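# Nolevura tabletop clearing set

Small mess is the sort that never gets dealt with. A ball of paper here, a used cup there, and by four in the afternoon there's no space left to put a notebook down! We put the Nolevura set together for shared tables: work benches, break rooms, craft tables, the long table at the back of the office where everyone eats. It has a tray for the things you're keeping and a bin for the things you aren't, and we've grown very fond of it.

## What you get

- One Nolevura tray with raised rims
- One Lista floor bin with a rounded rim
- 20 paper bin liners
- A card with the cleaning notes, in English and Czech

The table isn't part of the set. If you need one, the Dvořáček range has several plain white tops that suit it well, and we can send both on the same van.

## The tray

The tray is the part people write to us about. The rims are high enough to stop a pen rolling off, and low enough that you can sweep crumbs out with the side of your hand (yes, we do this too). It's a tray for the odds and ends that live on a table all week - tape, scissors, a charger, the good marker - and when you want the whole top clear you pick it up in one go and put it somewhere else.

It wipes clean with a damp cloth and a drop of washing-up liquid. Coffee comes off without a fuss. Please don't use scouring pads, as they'll dull the finish, and keep it away from anything straight off the hob.

We like it at the end of the table, with the middle left free. Left-handed friends tend to want it at the other end, and it works just as well there.

## The bin

The Lista bin stands on the floor beside the table, close enough that you can drop something in without getting up. The rounded rim is kind to sleeves and knuckles, and it gives a liner something to fold over. There's no lid. We tried two versions with lids in the workshop and both ended up with rubbish sitting on top of them, so the lids went!

It's meant for dry waste: paper, packaging, empty cups. For food scraps we'd go for the Trinorent caddy, which closes properly and lives happily under a sink.

One small tip on cups. Tip the last of the drink away first, then stack them before they go in. A stack takes up hardly more room than a single cup, and five loose ones will fill the bottom of the bin by lunch. Crumpled paper is the other space-eater, so if you can bear to, flatten it or put it straight in the recycling sack.

## Setting up

There's nothing to put together. Peel the label off the tray, wash both pieces, dry them, and fold a liner over the rim of the bin. Five minutes at most, and a good part of that is the label. Warm water helps.

On a shared table, agree where the tray goes and leave it there for a week or so. People learn a spot very fast, and after that things start coming back to it by themselves.
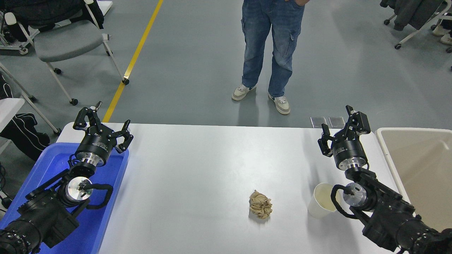 *Blue tray at the left end of a white table, with a beige bin beside the table on the right. Crumpled paper and a white paper cup on top.*

## Ordering

The full set is 1,709 Kč with liners. The tray and the bin can also be bought separately, and replacement liners come in the same pack size as the one in the box. Orders placed by noon leave us the same day, apart from Sunday.

Both pieces are covered for 5 years against cracking in normal indoor use. If something arrives damaged, send us a photo and your order number and we'll post a new one. Keep the box until you've checked everything over.

The next batch of trays is due in April. If your size shows as out of stock, leave your email on the waiting list and we'll write when they land.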